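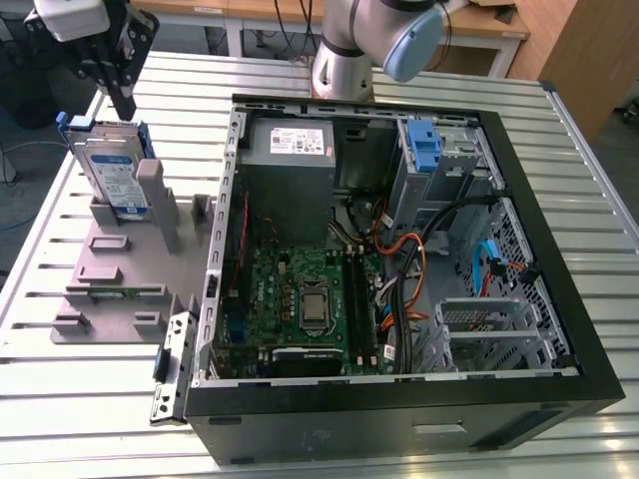

An open computer tower lying on its side on a workbench.

The left-hander of the Lilerlow baseball club threw 221 innings last year, and he says his arm still remembers all of them. We met him after practice, 18 April 2021, when he was carrying two bags of balls to the bullpen.

"In the first game I was too quick with everything," he said. "My catcher came out in the third inning and told me to breathe." He gave up four runs that night against Ikik, and the club lost by one.

The home opener is in May, and 2,000 tickets are already sold. He is 24 and wants 10 wins before the summer break - last season he had seven.

"The changeup is better now," he said. "I throw it also when I am behind in the count. Before, I was afraid of this."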